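Totov (luta profissional)

Totov é uma promoção independente de luta profissional, conhecida sobretudo pelo torneio anual Taça Khaemba, que ao longo de três noites reúne lutadores de várias escolas e estilos. A companhia nasceu da amizade entre Nilmini Wickramasinghe, antiga lutadora de duplas, e Lakmal Abeysekara, que durante anos narrou combates em salões paroquiais e ginásios de bairro – e que ainda hoje, para alegria dos adeptos mais antigos, pega no microfone nas finais.

História

O primeiro espetáculo teve lugar no pavilhão de Rirkmont, numa noite chuvosa de outubro, com sete combates e um ringue emprestado por uma escola vizinha. O evento principal, um combate de duplas com eliminação, prolongou-se por 38 minutos e continua a ser recordado com enorme carinho por quem lá esteve. Com o tempo, a Totov mudou-se para a Arena Flanness, cuja lotação para luta é de 2.000 lugares, embora a final mais concorrida, com bancadas suplementares, tenha recebido 2.866 espectadores.

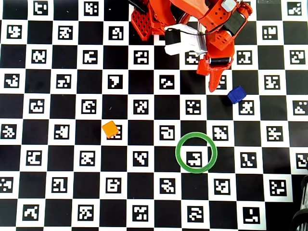
Taça Khaemba

O torneio é disputado por 16 lutadores, em eliminação direta, e há ainda um suplente que entra em caso de lesão, o que perfaz 17 inscritos por edição. As duas primeiras rondas ocupam a noite inaugural, as meias-finais a segunda e a final a terceira, acompanhada de combates de exibição em que costumam aparecer velhos conhecidos da casa. Empates por contagem fora do ringue não são admitidos – o combate recomeça de imediato, para grande desgosto dos joelhos dos participantes.

Estilo e transmissão

A Totov mistura a luta técnica, de chaves longas e pacientes, com o estilo aéreo de inspiração mexicana. Os espetáculos são gravados e publicados com comentário em português e inglês.

Ver também

Luta profissional
Lucha libre
Combate de duplas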